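## 4. Setting out the table and tray

Applies to the Plomitz round pedestal table, used with the Bellanby wooden tray. Read this section before placing any bottles on the table.

1. Stand the table on a level floor and check that the base sits flat.
2. Wipe the top with a soft cloth and leave it to dry.
3. Place the tray on one side of the table. The other side is for the carrier bag.

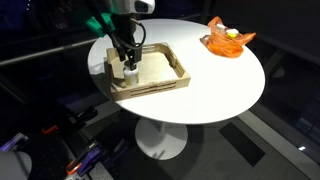
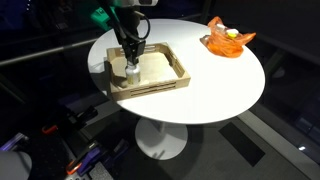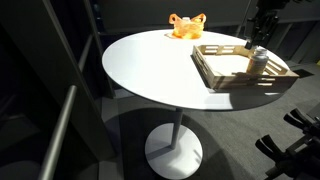
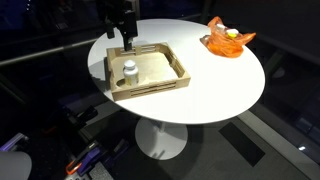

*Figure 4: Wooden tray on the round white table, with one bottle upright inside it.*

4. Stand each bottle upright in the tray, label outwards where possible.
5. Leave items still to be sorted in the bag until the tray is ready for them.
6. Record each bottle on the Trurinau stock sheet.

**Note:** The tray may be turned at an angle - its walls must remain wholly on the tabletop.

**Caution:** Do not place glass bottles larger than 200 ml in the tray. Do not lift the tray by one wall while it is loaded.

**Caution:** Keep 600 mm of clear floor on every side of the table.

Queries about this section should be sent to Keyvan Dehghan, Amadi Stores Office.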